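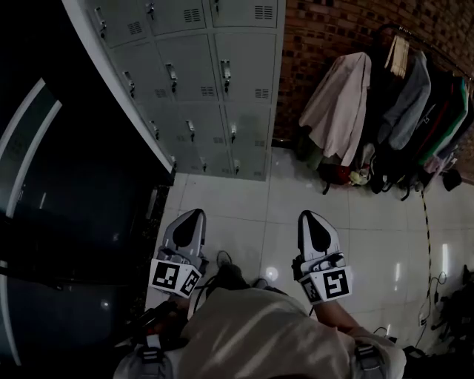

Two hand-held grippers over a pale tiled floor.

How to check a school dental visit before you sign the form

"Free" on a permission slip deserves a second look. Warkdale parents get one from Clollia every October, and the wording is vague.

1. Find out what is covered. A check-up often is. Fillings may not be.
2. Ask for the fee list. Ours put a sealant at $89 and a filling at $320.
3. Check your child's yearly benefit. If the cap is $1,000, a school visit can eat into it before your own dentist sees a cent.
4. Cross out any treatment you haven't agreed to, and initial it.
5. Ask for the X-rays within 2 weeks. I'd want a second opinion on more than one filling.

Updated November 11, 2023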